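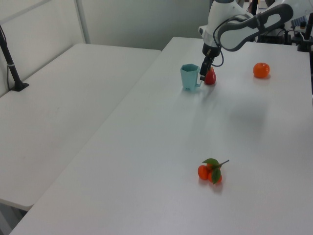
Drerkmont Residents' Help Pages
Category: Kitchen and Dining

Cleaning and storing artificial fruit
Asked by Hauwa Shehu, 2023-12-28

I am responsible for the dining room display at a day centre. The display includes artificial mandarins on a stem with leaves, and a red pear. The leaves have become dull and slightly sticky. May these items be washed with ordinary washing-up liquid, and may they be kept in the same bowl as fresh tangerines? We have 35 people at lunch, and several of them have poor eyesight.

2 comments – 3 answers

Answer by Bernadette Rey (accepted)
Washing is suitable for most plastic fruit. Foam fruit with a painted skin should only be wiped, as water may enter at the stem. Please test one leaf first. Use lukewarm water with a few drops of washing-up liquid, clean between the leaves with a soft brush, and leave the bunch on a towel for 16 hours before it is put away.
As regards the second question, artificial and fresh fruit should be kept in separate bowls. A person with poor eyesight may well bite into the wrong one.

Answer by Uliana Hladun
Ours went in the dishwasher. The leaves came off.

Answer by Odette Delaunay
I agree with the accepted answer on washing. For storage, a lidded box lined with tissue is adequate – do not place heavier items on the stems, which bend and stay bent. Our own set has been kept in this manner since September and the colour has held. Fresh tangerines should be checked daily and any soft ones removed.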